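Print this page | E-mail this item

Gakley Newsletter – March
By the workshop editor

Can a machine tidy your bracelets yet?
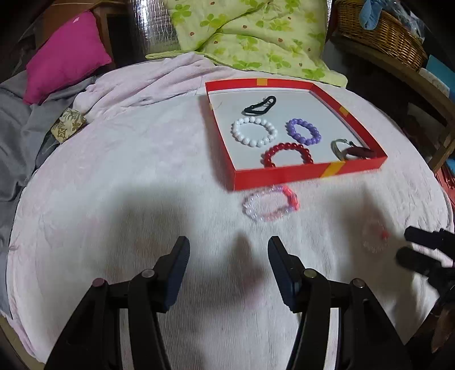 The small jobs are the hard ones

When people ask me what robots will do in the house, they mostly think of big work: washing the floor, carrying the shopping, moving a sofa. In our group at Gakley we spend more hours on the small work. Putting bead bracelets into a shallow red tray is a good case. A child of five can do it while talking about something else. For a gripper with two fingers it is still a serious task.

A bracelet has no fixed shape. You can lay it down as a nice oval, and as soon as one side is lifted it becomes a different thing. White or dark red beads are easy to find on a pale blanket. Clear beads are not, and one of the clear bracelets almost disappears into the cloth. Then there is the blanket itself, which is soft and gives way, so the fingers must go down to a surface whose height they cannot fully trust. Hair clips bring their own trouble, with thin prongs and open loops where a neighbor can get caught.

What we measured at Bindcombe

On Wednesday we finished a series of 200 attempts at our Bindcombe room with our own program, which we call Villa. The rule was simple: pick up one accessory, put it inside the tray, do not disturb the others. Villa did this correctly 46 times. I know this number will disappoint some readers. In our previous series, on a hard white table, the result was much better, and I think the soft surface explains most of the difference.

The most common failure was a grip that closed on a fold of cloth together with the beads. The second was a good grip and a bad release – the bracelet came down half on the rim and slid out again. In 11 attempts the program did not find any object to pick, and these were nearly all with the clear beads.

So, can they do chores?

For the shop floor my answer is more positive. At Cullholm, where small parts come in the same box and lie the same way every time, a gripper of this kind can already work for a whole shift with a person looking in. A bedroom does not offer this kindness. Things lie where somebody dropped them, and tomorrow they lie in another place.

My personal guess is that we will need 3 more years before I would leave such a machine alone with a jewelry tray. Before summer we want to repeat the series with softer finger pads and a slower release. Readers who wish to visit the Bindcombe room are welcome to write to us by the usual address.

Print this page | E-mail this item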